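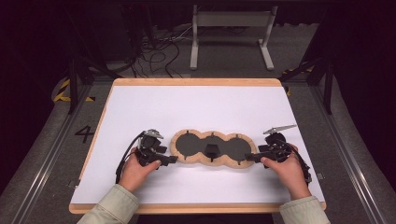 Erness has changed the assembly board used in its bench trials, replacing the single-ring fixture with a three-lobed wooden frame. The new part goes into use on Saturday, the company said.

The frame is flat, with a scalloped outline of three circles that overlap side by side. Each lobe holds a dark gray disc, and small notches in the inner rim point toward the disc centers. A black block with a flat top stands on the middle disc. The whole fixture sits on a white board edged in light wood.

"The old ring could be held from almost any side and the result was the same," said Tamsin Henare, who runs fixture design at Erness. "With three lobes the pull from the left and the pull from the right have to match, or the frame turns on the board."

The trials measure how evenly a flat part can be held from both ends, and whether small pieces resting on it stay put. Each run starts with the frame near the middle of the board and is scored on rotation and on movement of the block. A run is void if the block falls.

Erness logged 1133 runs with the ring before retiring it. The target for the new frame is 3000, split among 21 operators. Scores from the two fixtures will be kept in separate tables and will not be averaged.

The frames are cut by Drosance, a small wood shop that also supplies the boards. Rachid Lamrani of Drosance said the notches were the slow part of the job. An early batch was sent back when the inner rim split at the narrow points between lobes – the shop has since changed the direction of the grain and made the rim wider there.

Spare frames will be stored flat, as the first ones warped when they were left leaning against a wall. Operators have been asked to check each frame against a steel plate before a session and set aside any that rock.

Mostafa Zaki, who keeps the score tables, said the first results will be posted in December. A version with four lobes has been drawn but not cut.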